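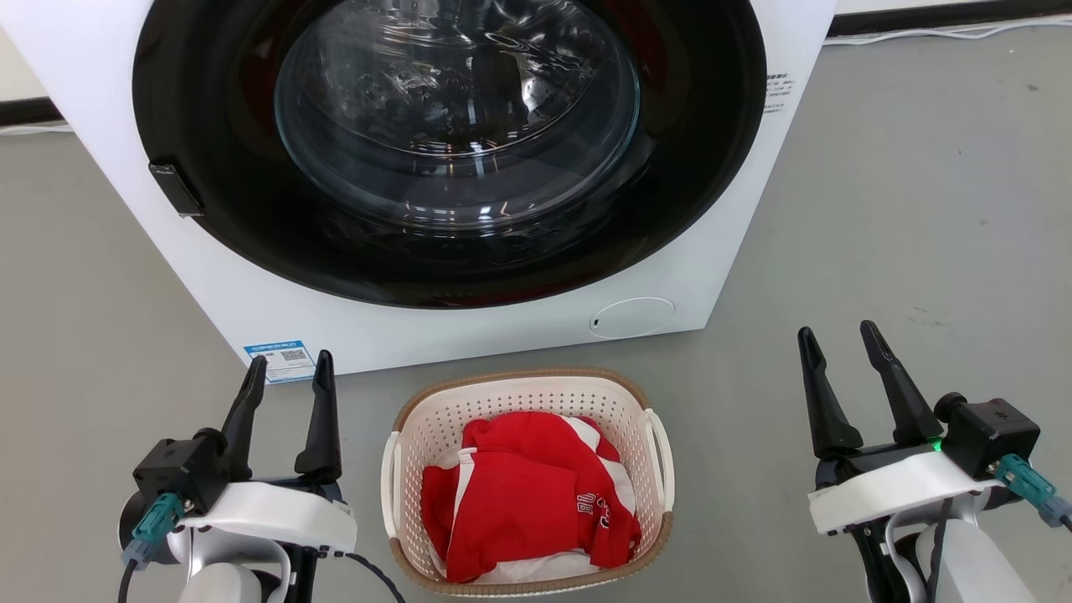 Six Loads Before Lunch: Running the Wash at Festgate

The owner of the Festgate guesthouse in Jonstead picks up on the second try. She has sheets on the line and one eye on the sky. Can we talk while she folds? Fine by me.

She's had the place 11 years. Four rooms, one kitchen, no staff to speak of. "My sister helps in August. Rest of the year it's me and the radio."

First question, the obvious one - how does she keep white sheets white. Big sigh. "Less soap. Everybody uses too much soap. I did too. My towels were like cardboard and I kept adding more, thinking they weren't clean." Now it's two spoons of powder, plain stuff, and a warm wash. Hot only if somebody's been sick or had a run in with the blueberry jam.

No bleach? "Hardly ever. It yellows the old cotton. I learned that on a set from my mother, and I'm still mad."

Softener gets a flat no. She puts white vinegar in the rinse for towels and says guests have never once smelled it. Never vinegar and bleach together, she adds, and makes me repeat it back to her.
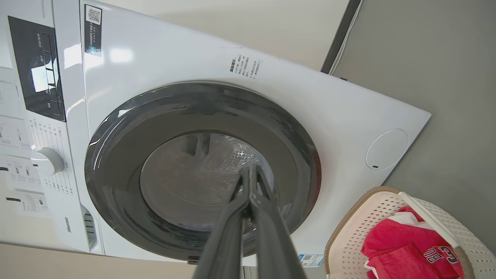
Stains are where she gets going. Makeup on pillowcases, every week of the season. Dish soap, cold water, thumb. "Thumb is the best tool in the house." Red wine she rinses from the back of the cloth and leaves to soak til evening. Sunscreen is the one that beats her. She switched to tan beach towels and quit fighting.

She buys the sheets from Karakaya, a small shop over in Numside. Heavy cotton, not cheap. A set lasts her 4 years, then it's cut down for cleaning rags. The thinner ones she tried before that went at the corners in 2.

Drying is outdoors whenever she can manage it. "People ask what I put on the beds. Wind! That's what I put on them." Rainy weeks it's racks in the hallway, door open, everybody ducking under pillowcases. Some guests love it, aparently. One couple took over the folding.

Ironing? Just the top edge of the sheet, the part that folds over the blanket. She laughs at that. Been doing it that way since her second season and no complaints yet.

Any advice for someone opening there first place? "Buy more pillowcases than you think. Way more." Then it starts to rain in Jonstead and she has to go get the sheets in.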